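Trying out the Edo teardown kit — project report, team 6

What we did

Our course wanted a review of a automation kit that a small repair shop could in theory buy. We picked Edo, the disassembly package from Hiltik. Wogan (the reseller) let us have it for the term for a deposit, list price is 3,000 dollars for the gripper, wrist camera, software license and printed fixtures. Arm not included. That last part is in the small print and we missed it at first. We used the lab's arm.

Question was simple. Can Edo help take old desktop PCs apart for parts, and is it worth the money for a place that does a few machines a week.

Setup

Took most of September. Install guide is ok up to the calibration chapter, then it skips stuff. The wrist camera has to be calibrated again every time you take the gripper off. Not mentioned anywhere. Support answered by email, usually next day, and they were nice about it.

The fixture tray is good. Slots hold boards on edge, holders seem sturdy, no complaints. Tower goes next to it on its side. We wanted clamps for the tower too but the kit has none, so we lined it up by eye and saved the position.

Jobs tested: memory modules, screws we had already loosened, and lining up over the CPU socket. Socket was the hard one — tight space, shiny metal, lever on one side.

Workspace and wrist camera during the CPU socket job: 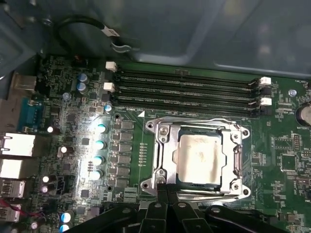
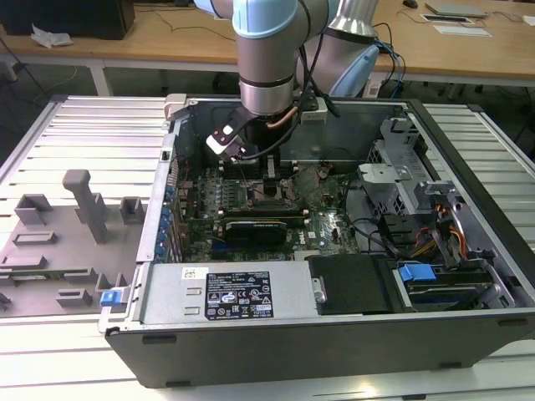
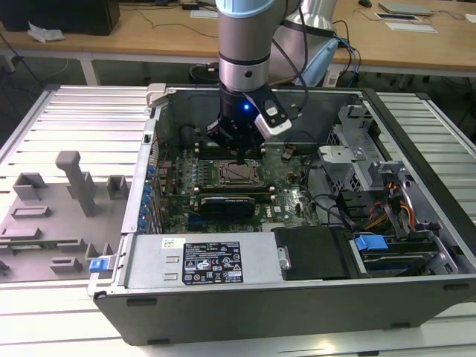 Results

We logged 71 tries over all jobs. 57 counted as good, meaning the part ended up where we wanted and no one hit stop. Most of the bad ones were at the socket. Edo finds things by matching against a saved view, and glare off metal throws the match off by a couple millimeters. On a screw you can live with that. On a retention lever you can't.

Turning off one row of ceiling lights helped more than any setting in the menu. We should of tried that in week one.

Memory went best. Open the latches by hand first though, the gripper can push them but it pushes the whole board too.

Speed is slow. A person with a screwdriver beats it easily on one machine. The vendor's argument is you set up once and then run the same model over and over. Fair, but small shops get a different PC every time, and each new model means teaching all the positions again. Took us most of a afternoon per model.

Compared to Carna

We also had a short demo of Carna, the other kit in this price range. Only one Tuesday so don't read to much into this part. Software is nicer, you drag the targets onto the camera picture and it just takes them. Fingers are wider, and we didn't think they would fit between a drive cage and the board. No tray in the box either. If Edo had Carna's software we would be a lot happier.

Problems on our side

— started logging late, first week of tries is missing from the numbers
— changed finger pads halfway through, so before and after aren't really comparable
— only tested one case style properly
— stop button was on the wrong side of the table for left handed people, moved it

Would we recommend it

For a school lab yes. Tray and gripper are solid and you learn a lot from fixing the calibration. For a repair shop no, or not yet, unless they get stacks of the same office PC.

If we get the kit again next term we want to try a matte cover over the socket area and write a proper calibration page, which Wogan said they would pass on to Hiltik. Saved positions and log sheets are in the team folder under edo_final, not edo_final2.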